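Jorkatura sets one fold standard for navy table linen

14th November

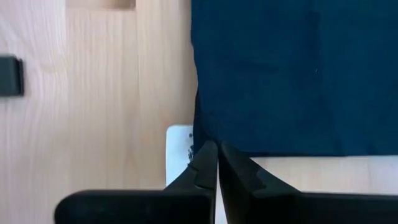
Jorkatura, the linen service that supplies the Hurulitz conference rooms, has replaced its three folding patterns for navy cloths with a single one. The change applies to every flat cloth in the navy range, from napkins to the long runners used on buffet tables.

The new pattern is a plain quarter fold. The cloth is laid flat with its long side parallel to the table edge, smoothed from the center outward, and folded once along its length and once across. The hem stays on the inside. Staff start each fold from the lower left corner, which is lifted and matched to the corner opposite before the crease is pressed by hand.

Under the old rules, napkins were folded in thirds, runners were rolled, and square cloths were folded in quarters or in thirds depending on which site had ordered them. Mixed stacks had to be opened and folded again on arrival. Jorkatura recorded 426 refolded pieces in February, out of 848 navy pieces sent out that month.

"Dark cloth shows every crease," said Everaldo Bragança, who runs the finishing room. "Two folds leave two lines, and both of them fall where the place settings cover them. The thirds left a line right under the glasses."

The finishing tables have not changed. They are 35 inches high and 60 inches long, with bare wood tops. A padded cover was tried on one of them earlier in the year and taken off again, as the cloth dragged on the padding and the corners would not stay square. On bare wood the fabric slides into line with a light pull – provided the top is wiped down first, as pale lint stands out on navy.

Folded cloths are stacked with the closed edge facing out and tied in bundles by size. Each bundle carries a paper tag with the size code and the finishing date. Cloths with a loose thread or a mark go into a separate bin at the end of the table and are not tagged.

Lévesque, which handles deliveries for the service, will keep its current crates for now. A quartered napkin fits them without any change. The longest runners do not lie flat in the smaller crate and will travel in the larger one.

White and gray linen stays on the old patterns. The Cloden site, which uses only white, is not affected.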